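Cerrar una cuenta sin perder la paciencia: Justinas Lukoševičius y los botones que no están donde deberían

Justinas Lukoševičius lleva un cuaderno de papel con las cuentas que ha intentado cerrar. En la columna de la izquierda va el servicio, en la del centro la fecha en que pidió la baja y en la de la derecha, casi siempre a lápiz, la fecha en que dejó de recibir correos. La tercera columna tiene muchos huecos.

Hablamos un lunes por la mañana, por teléfono, y lo primero que quise saber es si alguien necesita de verdad un consultor para borrarse de una red social o de una aplicación de fotos. Tardó un poco en responder. «Para borrarse, no. Para saber si se ha borrado, a veces sí», dijo. La respuesta me pareció demasiado redonda y se lo dije. Se rió y cambió de ejemplo.

El ejemplo es Dandix, una aplicación para compartir álbumes familiares que muchos padres instalaron por recomendación del colegio y que hoy casi ninguno abre. Según Lukoševičius, el menú ofrece tres cosas distintas con nombres parecidos: pausar, ocultar y dar de baja. Pausar detiene las notificaciones. Ocultar quita el perfil de las búsquedas. Dar de baja abre un plazo de 90 días en el que la cuenta sigue existiendo y basta con iniciar sesión una vez, incluso por error, para que todo vuelva a empezar.

«Tuve una clienta que pidió la baja y dejó la aplicación en la tableta de su hijo. El niño la abrió en noviembre y la cuenta resucitó. Ella se enteró porque su hermana le comentó una foto.»

Le pregunto si no es eso mismo lo que hacen todas. Reconoce que sí, más o menos, y que el plazo en sí no le molesta. Hay gente que se arrepiente, hay gente a la que le roban la contraseña. Lo que le molesta es que el aviso aparezca en la cuarta pantalla, en gris claro, después de haber escrito la contraseña dos veces.

Conviene decir que Lukoševičius cobra por esto. Vende una revisión de cuentas para particulares y pequeños negocios, y cuanto más enredado parezca el asunto, mejor le va a él. Se lo planteo sin rodeos. «Es una objeción justa», contesta. «La mitad de lo que hago lo puede hacer cualquiera un domingo con un café. Lo digo en la primera llamada y algunos cuelgan.» No he podido comprobar cuántos cuelgan.

El método que propone es bastante pedestre. Antes de tocar nada, descargar una copia de los datos y abrirla. Insiste en lo de abrirla – el archivo comprimido puede llegar vacío o con las fotos en una resolución ridícula. Después, revisar qué otros servicios usan esa cuenta para entrar. Luego quitar la tarjeta de pago. Y solo entonces buscar el botón.

Con Fodden, el servicio de notas, el orden importa mucho. La suscripción y la cuenta se gestionan por separado, y quien elimina la cuenta primero se queda sin la página desde la que se cancela el cobro. Él mismo cayó. Estuvo 4 meses pagando por unas notas que ya no podía leer. «Y me dedico a esto», añade.

Mhairi Sutherland, que diseña formularios y ha trabajado para varias plataformas, no comparte del todo el tono. La llamé después porque quería oír a alguien del otro lado. Su versión es menos novelesca: muchos de esos laberintos no los planeó ningún equipo. «La página de la baja la hace quien está libre esa semana», explica. «Luego se añade una encuesta, luego una oferta de descuento, y al cabo de dos años hay siete pasos y nadie sabe quién los aprobó.» Admite, eso sí, que las propuestas para añadir un paso se aprueban deprisa y las propuestas para quitarlo se quedan esperando.

Sutherland participó en el rediseño de Vương, un foro de compraventa que redujo la baja a una sola pantalla. Le pregunté si perdieron usuarios. Dice que se marcharon 1.629 personas el primer mes y que la cifra se estabilizó enseguida. No me dio el dato anterior al cambio, así que el número queda ahí, sin mucho con qué compararlo.

A Lukoševičius le hablé de esa pantalla única y se mostró desconfiado. Quiso saber si los anuncios publicados desaparecían también o si se quedaban con la etiqueta de «usuario eliminado». Se quedan. «Entonces es una baja cómoda, que está muy bien, pero yo le pondría otro nombre.»

Su servicio favorito para quejarse es Jallwood, donde la opción de desactivar temporalmente solo está en la versión web y la de eliminar solo en la del móvil. Lo ha comprobado con tres teléfonos. También ha escrito al soporte, que le respondió con un enlace a la página de ayuda, y la página de ayuda lleva al formulario con el que se escribe al soporte.

¿Merece la pena, entonces, la desactivación temporal? Él la recomienda poco. Le parece útil para unos exámenes o una mudanza, siempre que uno apunte en algún sitio el día en que piensa volver. Yo desactivé una cuenta mientras escribía esto y a la hora de cenar ya tenía en el buzón un mensaje preguntándome si había sido un error. 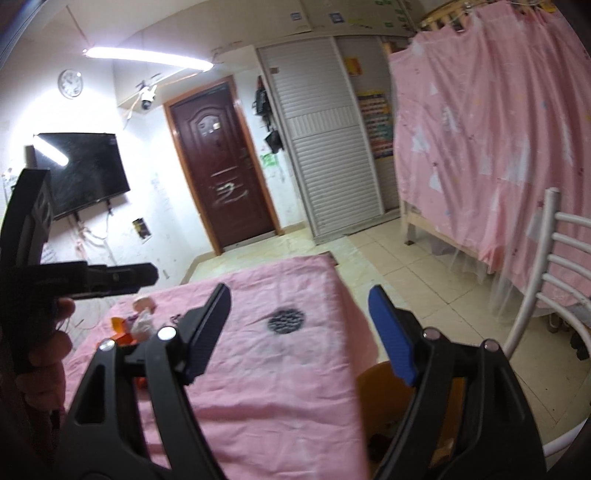
El mensaje traía un botón grande para volver y, debajo, en letra pequeña, un enlace para dejar de recibir mensajes como ese. Pulsé el enlace. Me pidió que iniciara sesión.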